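Teaching a Small Sidewalk Robot to Choose Its Direction: Collection of Driving Examples in Simulation

Project report, Disusari Robotics Course
Submitted Nov 24, 2020

1. Introduction

The aim of my project was to prepare a set of examples from which a learning system can learn to drive a small robot on a sidewalk. The robot is called Dauda in our course. It has a camera in the front and it accepts four commands: go forward, turn left, turn right and stop. The learning itself will be done by the next group, starting in January. My part was the collection, and this report describes how I did it and which mistakes I made.

I worked only in simulation. The simulator is Civine, and the map I used is named Brulside. It is a part of a city with wide stone sidewalks, a road with crossings and several kinds of buildings. I chose it because the ground is not simple. Between the paving stones there are dark joints with dirt in them, and a learning system can easily mistake such lines for the edge of something. An older map of the course has a plain gray floor, and models trained on it did not work well when they were tested on any other surface.
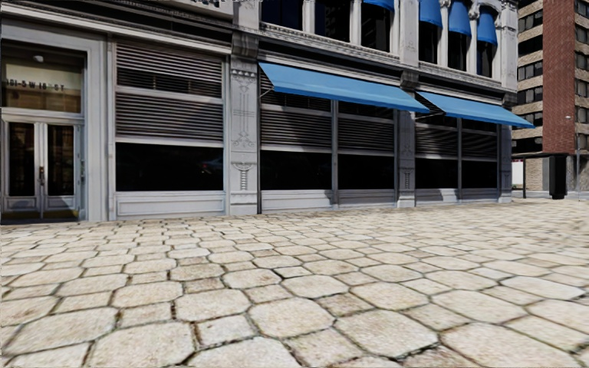 2. How one example is made

One example is a camera picture together with the command which a human driver gave at this moment. I drove Dauda with the keyboard. When I pressed a key, the program saved the picture and wrote the command in a text file with the same number.

At first I saved a picture at every step of the simulator. This was a mistake. On a straight part of the sidewalk I received a long series of almost equal pictures, all with the command "forward". A model which has seen this data will say "forward" every time and still have a good score. After that I changed the program so that it saves only when the command changes, or when the robot has moved a certain distance from the last saved place.

I made 12 drives in total. For each drive I wrote down the start point, the goal and the direction of the sun, because shadows on the ground change the pictures a lot. In half of the drives I started the robot in a bad position on purpose, for example turned toward a wall, and then corrected it. Without such drives the model never sees how to come back after an error.

3. Places which were difficult

The most difficult place was the crossing. To use it correctly, the robot must leave the near sidewalk, find the white stripes and continue to the sidewalk on the other side. From a distance the curb is only a thin line in the camera picture, and the stripes are seen at an angle. I also had to decide how much space to keep from the traffic light pole at the edge of the sidewalk. In my first drives I passed it sometimes on the left and sometimes on the right, without any rule. The examples then contradict each other, so I repeated these drives and passed always on the side away from the road.

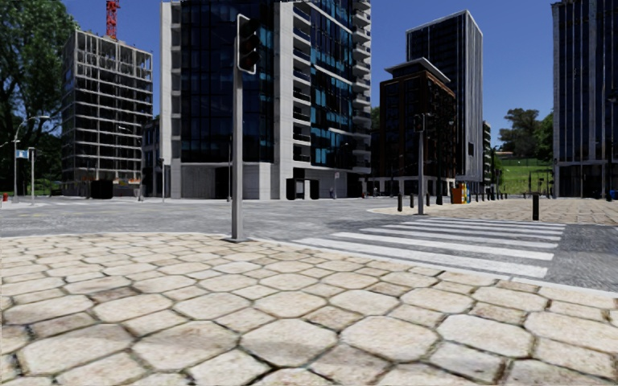
Figure 2. The crossing, seen from the near sidewalk.

I did not include the state of the traffic lights in the labels. The task of this project is only the direction, and a driver who waits for a light gives many "stop" commands which the model would have to explain by something else. This should be added later as a separate task.

4. Checking the examples

After the drives I had around 1,000 examples. I looked at all of them one time, which took two evenings. I removed the pictures where I had pressed a wrong key, the pictures taken during a collision, and the ones that were nearly the same as their neighbor. After this, 634 examples stayed in the set.

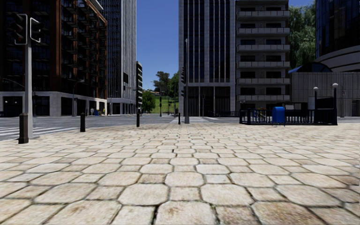

The question which cost me the most time was when exactly a turn should begin. Two drivers can both be right, one turning early and the other late. For the open plaza I wrote a rule for myself: if an obstacle stands in the way, the turn begins before it fills the middle third of the picture. The rule was easy to follow with the dark bollards along the edge of the paving. It was harder with the metal railing on the right side, because one can see between its vertical bars, and the paving seems to continue there. The blue mailbox in front of it was treated as a normal obstacle. I checked the railing examples again with special attention and corrected the command in several of them.

5. Limits of the data

All examples come from one map and one driver, so my own habits are inside the data. I keep more to the left than necessary, and I noticed this only when I counted the turns: there are clearly more right turns than left ones. The next group can mirror the pictures and exchange the two commands, but then any text in the pictures will be mirrored also. I do not know if this is important for the learning.

There is also no moving traffic in my drives. I switched it off in the Civine settings to keep the first set simple.

6. Files

The pictures, the command files and my notes for each drive are in the shared folder of the course, under Dauda / Brulside. The removed examples are kept in a separate subfolder, so the next group can check my decisions and put some of them back.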